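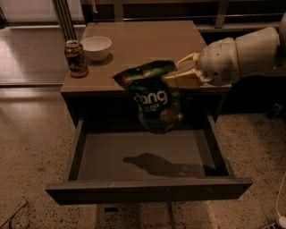

Low cabinet, drawer at full extension, bag of dang rice chips held over the back of it.

Snack drawer in a low cabinet – runner and depth questions
Storage & Casework > Drawers

kerf_229
I want to keep bagged snacks in the wide drawer of a low brown cabinet. It is a Livmont, bought used, no paperwork. Two questions. Does a drawer this wide need a center support under the bottom panel? And do bags go flat or upright? Drinks stay on top for now. Speckled, terrazzo-like floor, level to within 2 mm.

fbozkurt
Chips weigh nothing. A center support is for plates or tools. Check the bottom panel for sag with a straightedge, empty and then loaded. If the difference is under 2 mm, leave it alone.

castillo_casework
Disagree in part. Load is one issue, racking is another. A wide, shallow drawer pulled from one side will bind regardless of what is in it. I would fit a second handle or pull from the middle.

kerf_229
It does bind slightly from the left. Full extension is fine once it gets there.

fbozkurt
Then look at the runners before adding handles. On mine one runner sat lower at the back. Loosened two screws, shimmed with card, retightened.
Firdevs Bozkurt

navaplane
On flat or upright: upright. Measure from the bottom panel to the underside of the top, then subtract 50 mm. Anything taller gets folded over and clipped. Flat bags slide to the back every time the drawer closes.

castillo_casework
Flat is fine with a divider. Upright bags lean and catch on the cabinet rail. I have replaced more than one drawer front for that reason.

navaplane
Catching means the bag is too tall for the drawer. See the 50 mm above.

kerf_229
Shimmed the left runner with one layer of card. Binding is gone. Sag with the drawer loaded is under 1 mm, so no center support. Going with upright bags and a divider – will measure for that in July.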